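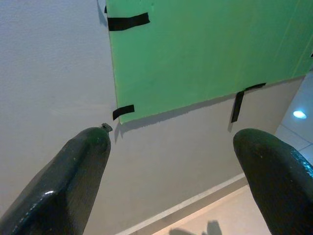
Green board on the textured wall, Tanner building.

The Tuesday tour of the Pliris plaster works in December started at the raw material store. Gypsum arrives in 400 kg sacks and is screened before it reaches the kettle. Luzius Berchtold, the shift engineer, led the group of 8 along the calcining line. Moisture is checked at two points, and the readings go on a paper log beside the mill. 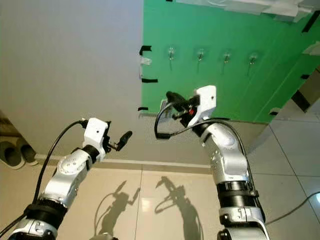

Bagging is done in the next hall. The line there was rebuilt by Turer and has a rated output of 2000 bags per shift. Dust extraction runs through a separate duct, with filters changed monthly. The visit ended in the test room, where setting time is measured on samples from each batch.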